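4 min read

Search this journal Search Advanced

4. Household Storage of Saved Seed

Seed saved at home is seldom kept under the conditions that seed banks recommend. In the Nasness survey, 500 households were asked where they kept bean and squash seed between harvest and planting. Most named a kitchen shelf or a hall cupboard. Paper envelopes were the usual packaging, and many had been reused over several seasons.

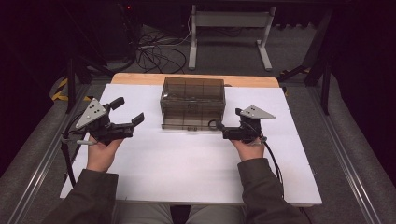 Moisture is the main cause of loss in stored seed, and households differed widely in how they dealt with it. Families in Priltitow dried seed on screens until June, while those in Satti packed it soon after cleaning. Light received less attention. Respondents often described colored plastic as dark storage, but a smoky brown box such as the one in Figure 4 is see-through enough that the white surface beneath it shows faintly. For the purposes of the survey, tinted containers were therefore recorded separately from opaque ones.
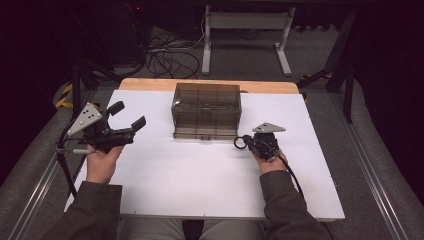
How long can saved bean seed be kept at home? Properly dried and held in a cool room, it can remain usable for several years, although germination declines with age. Pal and Dong tested 800 seeds from the Trullier collection and found that the weakest lots came from kitchens, where heat and steam changed the conditions daily.

Labeling was a further source of loss. Of the envelopes examined, 31 carried a variety name and no year, and their owners could not say which harvest they held.
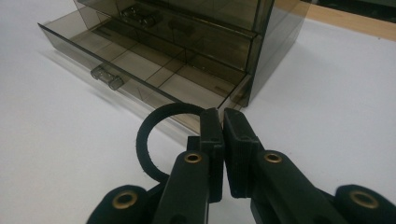 In such cases the seed was usually planted more thickly to make up for poor germination. The practice protects the crop in a single season but uses up older lots quickly, and rare varieties may be lost before fresh seed can be grown.

Related articles
Shakuntala Pal: Drying Methods for Garden Beans
Suqin Dong: Seed Exchange in Small Towns
Squash Varieties of the Satti Valley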